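Rillia Kitchen Board > Cups, Bottles & Storage > Cleaning

Thread: Old coffee smell in a metal bottle, what am I missing?

suryani_liem
Posts: 327

Okay so I have had the same Dernetti bottle for years, the plain gray one with the bare steel lip, and I love it more than is reasonable for something that holds coffee. It lives on the counter, it goes in the car, it comes back and goes in the sink. And now it smells. Not when it's full, weirdly. It's when it has been sitting in the cupboard with the lid on and I open it up in the morning at 6 and get hit with this stale, sort of cardboardy coffee ghost.

I wash it every day. Dish soap, hot water, a sponge on a stick. I've changed the sponge. I did an overnight soak with baking soda and it was better for maybe two mornings and then it came right back!

Things I would like to keep doing: putting milk in it (I know, I know). Things I would rather not do: buy another one. My sister keeps telling me to get a Stostitmont like hers and I'm digging my heels in.

What am I missing?

--------

panlid
Posts: 900

It's the lid. It is always the lid. Pull the gasket out of it with a butter knife (the back of the knife, not the edge) and go look at what's living under there. I bet you a dollar it isn't pretty.

--------

suryani_liem

I do take the gasket out! Okay, not every day. Every so often. But I did it before I posted and soaked it separately and it still smells. I sniffed the lid and the bottle in different rooms like a crazy person and it is for sure the bottle.

--------

panlid

Well, there goes my dollar. Did you leave the lid off overnight after the soak or put it back on?

--------

suryani_liem

Back on. Should I not?

--------

dimas_wijaya
Moderator

Never store it with the lid on. That's most of your problem right there, Suryani. Whatever water is left in the bottom just sits in there in the dark, and then you're smelling it at six in the morning before you've had any coffee, when everything smells worse anyway.

I had this exact thing with mine and went through pretty much every fix people suggest, so I'll tell you how it went in order. Baking soda first, same as you, two mornings of peace. Then white vinegar and hot water, half and half, left for an hour. That got rid of the coffee smell and replaced it with a salad smell, which my wife did not consider progress. Then I bought a proper bottle brush, the long kind with the bristles that go all the way around the tip, from the Khoo hardware store near my work, and I scrubbed it dry with a spoonful of baking soda and only a splash of water, so it was more of a paste. The amount of brown that came off the sides was upsetting. I'd been washing that thing daily for a year!

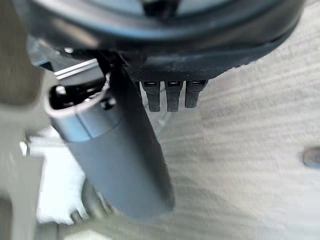 The spot I kept missing was up under the lip. A sponge on a stick goes straight past it on the way down and straight past it on the way back up, and it's the one place the coffee hits every single time you drink. If there's any kind of edge where the rim meets the inside wall, get in there with an old toothbrush. Hold a flashlight over it too, because a dark inside will hide a film from you forever. I run a finger around it now. If it feels at all slick or tacky it isn't clean, never mind what it looks like.

Then rinse with the hottest water your tap does, shake it out, and stand it upside down on something that lets air in. I use a chopstick laid across the dish rack so it tips a little.

--------

panlid

I was with you right up to upside down. Upside down on a rack, fine. Upside down on a towel, which is what most people do when they say upside down, and you've made a little steam room.

--------

dimas_wijaya
Moderator

I said chopstick! The chopstick is doing the work.

--------

oatsandall
Posts: 41

Going to disagree with the baking soda paste, sorry. My mother-in-law scrubbed a bottle of mine with paste and something scratchy and I swear it picked up smells faster after that. I only do denture tablets now. One tablet, fill it with warm water, leave it while I'm at work, brush, rinse. No scrubbing. It fizzes up to the neck and gets the bit under the lip on its own.

(You do have to tell the other people in your house. Ask me how I know.)

--------

dimas_wijaya
Moderator

Was it the paste or was it the something scratchy? Soft bristles and baking soda haven't hurt mine as far as I can tell. A steel scouring pad I would keep far away from it.

--------

oatsandall

It was one of those green pads so yeah, maybe the pad. But I'm still not going back. The tablets are less work and I'm lazy.

--------

mrs_tinroof
Posts: 118

Tablets are fine if you remember to rinse about ten times. I can taste mint for days. I use oxygen bleach powder, a teaspoon, hot water, half an hour with the lid OFF (please, lid off, it builds up pressure and it will make a mess of your ceiling), then rinse until you're bored. It takes the brown off without any elbow grease at all.

Also Suryani, the milk. I know you said you're keeping the milk. I had to stop. I carry the milk in a jar and put it in my cup at the other end, and I haven't had the smell since. It's a nuisance but it's a small nuisance.

--------

suryani_liem

You people are wonderful. Okay, reading this over breakfast. I'm not carrying a jar of milk around, I would sit on it. But I just took a flashlight to the inside and OH. There is a ring up under the lip. A whole ring. I ran my finger around it and it came out tan. I've been drinking past that every day!

Going to try the toothbrush first because that's what I have in the house.

--------

panlid

Please tell me it's a new toothbrush.

--------

suryani_liem

It's new to the bottle.

--------

tallboy_kitchen
Posts: 12

Can I ask a side question, does the size matter for this? I have the big one, 900 ml, and my hand doesn't fit, and a regular bottle brush sort of flops around at the bottom. Mine doesn't smell yet but I only use it for tea and now I'm nervous.

--------

mrs_tinroof

Tea is worse for color and better for smell, in my experience. For the big ones just soak it, the brush is optional. Fill it right to the top though or you'll leave a tide line.

--------

dimas_wijaya
Moderator

What she said about the tide line. People fill it three quarters and wonder why the neck is still brown. Set it in the sink first, fill until it spills over, walk away.

For the bottom you can do rice. A handful of uncooked rice, some warm water, a drop of soap, hand over the top and shake it hard. It gets the corners where the base curves in. Dump it through a strainer, not straight down the drain – I've cleared that drain and I don't want to do it again.

--------

oatsandall

Rice is a scratch too, no?

--------

dimas_wijaya
Moderator

It's rice.

--------

oatsandall

I'm only asking! You were very firm about the green pad.

--------

panlid

Crushed eggshells if we're listing things our grandmothers did. Mine used them on the glass flask, a few shells and some vinegar. Then there's bits of eggshell in everything so I don't recommend it, I'm just saying it was done.

--------

suryani_liem

Update, 4 mornings in. Here's what I did. Toothbrush and baking soda up under the lip, then the same paste down the sides with a bottle brush (yes, I went and bought one, I caved), then mrs_tinroof's oxygen bleach with the lid off, then rinsed forever. Lid now lives next to the bottle and not on it. Gasket comes out every night, takes me ten seconds, I don't know why I acted like it was a big job.

Opened the cupboard this morning and smelled cupboard! I've had milk in it every day too, so there.

I did all of it at once so I can't tell you which part fixed it, and I know that's going to annoy at least one of you.

--------

panlid

It annoys me. I'm claiming the gasket.

--------

mrs_tinroof

Glad it's better! Give it a couple of weeks though, with the milk. I'd do the powder again at the end of June whether it smells or not.

--------

dimas_wijaya
Moderator

Good stuff. Leave the lid off and you'll be fine. I'm moving this over to the cleaning sticky since we get the same question every few months, so if anybody has a trick for straw lids, post it there. I've got one from Stostitmont in my own kitchen and I can't get the little elbow piece clean for anything.

--------

suryani_liem

Pipe cleaner, the fuzzy craft kind, folded in half so the wire end doesn't poke out. My sister does it with hers. And do not tell her I recommended anything to do with her bottle.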